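Equipment and Furniture Reviews
Lurncombe work table, 900 mm depth, supplied by Paquette

Purpose of this review

The Nanbridge furniture panel assesses items that staff have asked to have added to the standard ordering list. The Lurncombe work table was nominated by two teaching areas and one office, all of which wanted a single large surface in place of several small desks pushed together. One table was purchased at the ordinary price and placed in general use from February until the end of the second teaching term. The supplier was told that a review would be published and had no part in writing it.

The price paid was $3080 including delivery to the ground floor. Assembly was not included.

Delivery and assembly

The table arrived in two cartons, the top in one and the frame, fixings and feet in the other. The top carton weighs 53 kg and carries a two-person lift label, which should be taken seriously. It did not fit in the passenger lift with the doors closed and had to be taken up in the goods lift, so areas on upper floors should measure before ordering.

Assembly took two staff most of a morning. The printed instructions are clear up to the point where the long rails are joined to the end frames, after which the diagrams are reversed for left and right. The panel raised this with Paquette, who supplied a corrected sheet by email the same week. The corrected sheet should be in the carton. All bolts are the same size except the four that hold the centre rail, and these are packed in the same bag as the rest. Sort them first.

The adjustable feet have enough travel for an uneven floor and stayed where they were set. There is a slight lateral movement at the centre of the table when it is leaned upon heavily. Tightening the centre rail reduced the movement and did not remove it.

The work surface

The top is the reason most areas will consider this table. It is a light, blond timber with a fine, streaky grain, and it is noticeably paler than the sample chip Paquette sends out on request. The panel had the chip on hand at delivery and the difference was plain to everyone present. Areas attempting to match existing joinery should ask for an offcut. 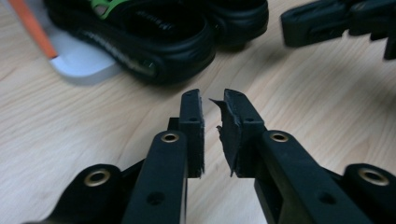
One staff member responded to the draft of this review by saying that the paleness was the whole appeal as far as their office was concerned, that the old dark desks had made the room feel like a storeroom by four in the afternoon, and that the panel had been rather too hard on the colour match. They added that they would still like a version with rounded corners, having walked into the present ones more than once.

The panel accepts the point about the corners. The edges of the top are lightly eased along their length, but the corners themselves are left nearly square, and in a room with a narrow walkway this is a nuisance. Paquette lists a radius corner as a special order with a longer lead time. The comment on colour is also noted, and the rating for appearance has been left as it was in the draft, as it already reflected general approval.

At 22 mm the top is thinner than that of the Grerklow table now on the ordering list. The panel expected it to sag between the rails and checked it with a straight edge at delivery and again at the end of the trial. No change could be measured. Clamps can be fixed along the long edges without difficulty, although the rail sits close enough to the front that a clamp with a deep lower jaw will foul it.

Finish and light

Tables in shared rooms are used under whatever lighting the room happens to have, and the behaviour of a finish under that light matters a good deal to people who spend a whole day at one.

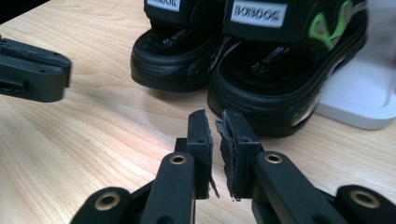

The finish on the Lurncombe top is a factory-applied clear coat, and the panel recommends it over the oiled option for any room with more than one regular user group. The oiled option requires recoating each year, and in a shared room the recoating tends to fall to whoever notices. On the clear-coated top, close work is comfortable to look at, and dark equipment stands out well against the wood. The shadow that a piece of equipment casts when it is held just over the surface is a faint one, as at the upper left of the photograph, and staff working on small assemblies found the lighting in the trial room restful for that reason. The same staff asked whether a darker top would help when handling pale parts. It probably would, and a coloured desk mat is the cheaper answer.

Cleaning

The supplier advises a damp cloth and a mild detergent. This was sufficient for pencil, dust and the ordinary run of coffee rings, provided the rings were dealt with the same day. Whiteboard marker came away with the same treatment. Permanent marker did not, and two attempts with a stronger cleaner left a dull patch the size of a coin near one end - the mark can still be found when the light is low, and the panel regards it as the fault of the cleaner used. Adhesive tape should be peeled back slowly. Masking tape left on over the mid-year break took some rubbing to clear, but the coat beneath was sound.

Scratches are the more serious question. Light scratches running with the grain are hard to find. Those running across it show at once, and the coat cannot be spot-repaired on site. Areas that regularly slide heavy metal items about should consider a laminate-topped table, or should budget for a protective sheet from the outset.

Cable management

A steel tray is supplied and hangs below the rear rail. It is adequate for one power board and its leads. There is no grommet hole in the top as standard, so leads must come over the back edge, and when the table is against a wall this requires a gap. The panel asked about having a hole cut and was advised that doing so on site voids the warranty on the top. Paquette will cut one at the factory for a modest charge if it is requested with the order. Areas intending to use powered equipment at the table should request it.

Comparison with the Grerklow

The Grerklow costs less, is heavier, and has a thicker top with a darker stain. It is the steadier of the two and does not shift when leaned upon. Its depth is shallower, however, and staff who sit opposite one another at it report that their papers and equipment meet in the middle. The 900 mm depth of the Lurncombe gave two people facing one another sufficient space for most tasks. For three or more, or for large drawings, two tables placed back to back would be required, and the feet allow the tops to be brought level.

Warranty and support

The frame is covered for ten years and the top for five. Paquette answered all three of the panel's enquiries within two working days. Replacement feet and rails can be ordered separately. A replacement top can also be ordered, at a little over half the price of the complete table, plus freight.

Ratings

Work surface: very good
Appearance: good
Stability: satisfactory
Ease of assembly: satisfactory, subject to the corrected instructions
Cleaning and upkeep: good
Value at the price paid: satisfactory

Recommendation

The Lurncombe work table in clear coat is approved for the standard ordering list for offices, teaching rooms and light assembly work. It is not approved for workshops. Orders should specify the factory-cut cable hole where power is needed at the table, and radius corners where the walkway beside it is narrow. The oiled option is not approved for shared rooms. Requests for a variation should be sent to the furniture panel before a quotation is accepted, with a floor plan showing the proposed position of the table and the nearest power outlet.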